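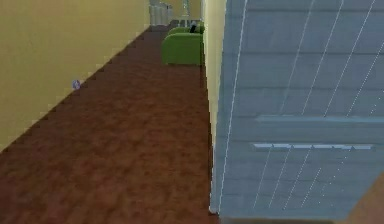 Home | Products | Base Modules | Service Notices | Downloads | Contact

Ferraro Corridor Module, Rev. 2
Navigation and clearance control for indoor mobile bases

Reading time: 4 min

The Ferraro Corridor Module is a plug-in controller that keeps a wheeled base clear of walls, door edges and standing furniture in narrow indoor passages. It reads one forward depth camera and the wheel encoders, and sends speed limits to the drive over the base's existing bus. Rev. 2 replaces all earlier units.

Service notice: late stop beside flat panels

Units shipped before October may stop late, or fail to stop, when a large flat surface stands close on one side and open floor continues on the other. The fault was reported from the Brekolbridge site, where a base turned into a door panel at walking speed. The panel was dented and the front bumper cracked. There were no injuries.

Cause

The clearance map discards depth readings below the camera's minimum range. In Rev. 1 firmware, discarded cells were marked "unknown" and then filled from their neighbors. With a panel taking up one half of the view and a long hallway in the other, the fill ran from the hallway side and the panel cells were written as free floor. The planner then allowed a right turn into the panel.

The fault does not appear when the base approaches the same panel from a distance, as the cells are already marked occupied by the time the minimum range is reached. It appears on startup, after a map reset, and after the base has been lifted and put down again.

Reproduction in simulation

Anisa Nugroho's test group at Erndale rebuilt the case in a simulated apartment: a long hallway with a wood-textured floor, a yellow wall to the left, a green armchair at the far end and a blue-gray panel close on the right. The base was started in place with an empty map. Over 813 starts, Rev. 1 firmware commanded a turn into the panel 132 times. Rev. 2 firmware did not command it in the same set.

Simulated depth is cleaner than camera depth. The result confirms the fill error but should not be read as a failure rate for installed units.

What changed in Rev. 2

Cells below minimum range are held as occupied until the base has moved and seen them again. The fill step is limited to gaps with valid readings on both sides. After a map reset, the first move is straight back or straight ahead at creep speed - turning in place is locked out until the side cells are confirmed.

One side effect: a base parked tight against a wall can take over 42 seconds to release the lockout. Operators should wait. Do not clear the lockout from the service menu with people in the passage.

Action required

Rev. 1 units: take the base out of automatic mode and install the Rev. 2 firmware through the service port. Units with the Grostovia drive board also need the bus adapter replaced, part listed under Downloads. Check the bumper switch by hand before returning to service. The module is not a safety-rated device and does not replace the bumper circuit or the emergency stop.

Notice issued Tue 19 February. Send fault logs with the unit serial number and the map file saved before reset.

Contact service | Terms | © Ferraro | Back to top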